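About Imadeo

Welcome, and thank you for stopping by! Imadeo is a small language school in Droltombridge, tucked in above the old Kazemi bakery building (the bakery itself has moved across the street, but on a good morning you still get the smell up our stairs). We teach Mandarin, Japanese and Korean to anybody who would like to learn, from second graders to people who retired years ago and finally have the time.

We opened in 2000 with one classroom, a secondhand chalkboard and a single evening class in beginning Mandarin. Most of that first group had signed up with a friend, and quite a few of them stayed on long after they had run out of levels to take, so we had to keep inventing new ones. The Japanese classes came next, and Korean after that, mostly on account of the teenagers, who had been asking for it every time they came in with their parents.

Today we have 7 teachers and about 40 classes a year, and we still keep our groups small enough to fit at one big table. We like a table. People talk more when there is a teapot in the middle of it, and they make their mistakes more cheerfully too. You will not find many worksheets in our beginner rooms. We start with speaking and listening, and we bring in reading and writing a little at a time, with brush and ink for those who want it - our calligraphy afternoons fill up fast, and we add a second one whenever we can find the hours.

Our lending library has grown to 1324 books, comics and recordings, nearly all of them given by families in town. Students may borrow from it for as long as they are enrolled, and we are pretty relaxed about due dates. If you have something at home you no longer read, please bring it by.

Each August we pack up and hold our summer week in Stovolham, where the community hall lets us have the big kitchen as well as the meeting rooms. Mornings are for lessons and afternoons are for cooking, songs, walks by the river and a good deal of talking around the table. Families are welcome to come for the whole week or just a day or two, and you don't have to be one of our regular students to join in.

If you are wondering which level would suit you, come and sit in on a class first. There is no charge for a visit and you won't be called on - unless you want to be! The office is open most afternoons, and the door is at the top of the stairs.
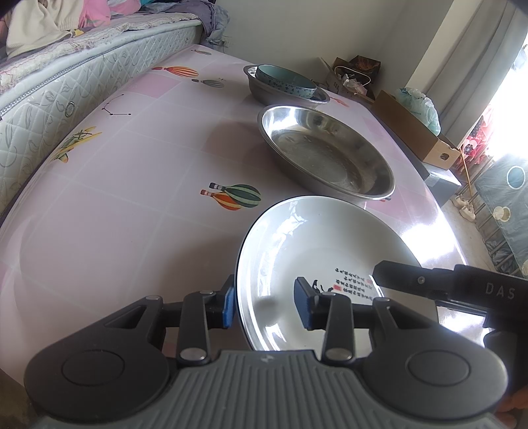

Chinese calligraphy and a little ink figure on a white plate.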